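Truelle crantée

La truelle crantée, ou peigne à colle, est un outil à main de carreleur formé d'une lame d'acier dont un ou plusieurs bords sont découpés en dents régulières. Elle étale le mortier-colle en sillons parallèles d'épaisseur constante : un geste tout simple, et pourtant une petite merveille d'ingéniosité !

Description

Les dents peuvent être carrées, en V ou en demi-lune. Les carrées servent surtout aux sols, les V aux mosaïques et à la faïence légère. Le manche, en bois ou en matière souple, est fixé au dos de la lame par une soie rivetée ou soudée.

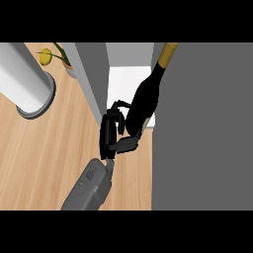
Histoire

L'atelier Ormsby, à Serkbridge, proposait déjà une lame à dents interchangeables, conçue par Wiesława Nowicki. Son catalogue comptait 138 références, dont le superbe modèle Patent, long de 453 mm et toujours très recherché des collectionneurs. Feng-yi Kao en a dessiné plus tard une version pour gauchers, fabriquée à Purkport.

Utilisation

La colle est d'abord appliquée avec le côté lisse, puis peignée dans un seul sens, la lame inclinée. Pour les grands carreaux de 610 mm de côté, on pratique volontiers le double encollage, avec des dents plus profondes. La lame se rince à l'eau claire avant la prise du mortier, toutes les 15 minutes par temps chaud.

Voir aussi

Carrelet
Mortier-colle
Taloche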